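Sheet-Metal Parts Bins: Frequently Asked Questions
Care, repair and ordering for open bins with sloping walls
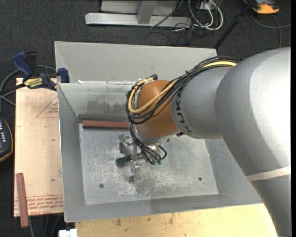 These answers cover the open-top bins we supply under the Seter name, in the standard and deep versions. Lidded bins and wire baskets have their own page. If your bin was bought before the Flusuleo and Mbwambo catalogs were merged, the care instructions are the same but the order codes differ. See the last section.

General

What are the bins made of?
Standard bins are folded from bare galvanized sheet. Deep bins use the same sheet in a heavier gauge. Stainless is available to order and takes longer to ship.

Why do the walls slope?
Parts that land against a sloped wall slide back toward the floor of the bin. With straight walls, small parts collect in the corner between wall and floor and tend to stay there until someone lifts them out by hand. The slope also lets empty bins nest for shipping.

Can I order a bin with straight walls?
Yes, as a special. Straight-walled bins do not nest, and freight is charged accordingly.

What are the holes in the floor for?
They take the mounting bolts. If the bin is not bolted down, the holes may be left open or closed with the push-in plugs from the fittings kit. Do not weld them shut. Heat pulls the floor out of flat, and a floor that is no longer flat will rock on its stand.

Will small parts fall through the holes?
Anything narrower than the hole can. Fit the plugs, or use a liner.

Wear and scratches

The floor is badly scratched. Does the bin need replacing?
In most cases, no. Light scratches and whitish scuffing are normal on a bin floor and do not affect its strength. Replace the bin if you find any of the following:
- a crack at a fold
- a dent deep enough to hold a part in place
- a mounting hole that has torn or gone oval
- a burr that cannot be filed flat

Why is the wear heavier in some places?
Wear follows the parts. The middle of the floor usually goes first, and the area where parts are dropped in goes faster than the rest. Turning the bin end for end spreads the wear, provided your mounting pattern is symmetrical.

Do scratches lead to rust?
Shallow ones rarely do. The zinc next to a scratch continues to protect the steel for a time. Where the coating has worn through over a wide area, expect surface rust in damp conditions. Wipe the floor dry and apply a thin film of oil if the parts allow it.

Can I paint the floor?
We advise against it. Paint chips under sliding parts, and the chips end up in the next process. Outside walls can be painted.

Cleaning

How often should a bin be cleaned?
For dry parts, once a month is enough. For oiled parts, empty and wipe the bin every 2 weeks, and check the corners for sludge.

What should I use?
Warm water, a mild detergent and a soft brush. Dry the bin fully before refilling. Steel wool and acid cleaners remove zinc and should not be used.

There is a dark stain on the wall that will not wash off. What is it?
Usually old oil, or a water mark from parts stored damp. Try a citrus degreaser, leave it for 5 minutes and rinse. If the mark remains and the surface feels smooth, the stain is cosmetic. If it feels rough, treat it as corrosion and check the outside of the same wall.

Liners and fittings

Is a liner worth fitting?
For parts with a finished surface, yes. The Zovico liner is a 5 mm rubber sheet cut to the flat area of the floor. It reduces noise and marking. It also slows sliding, so parts will not settle as readily - allow for this if the bin is emptied by tilting.

Does the liner cover the walls?
No. Wall liners are not offered. They lift at the bottom fold and trap small parts behind them.

Is the rim safe to handle?
The rim on a new bin is deburred. Rims get nicked in use, particularly where bins are stacked, so wear gloves when lifting and file any nick as soon as it is found.

Ordering

How many bins come in a carton?
Standard bins ship nested, 6 to a carton. Deep bins ship singly.

How do I find the order code for an older bin?
Look for the stamped code on the underside. Codes beginning with F are from the Flusuleo range and codes beginning with M are from Mbwambo. Enter either one in the search box and the current Seter code will be shown. If the stamp is worn off, send the inside length, width and depth, measured at the floor and again at the rim.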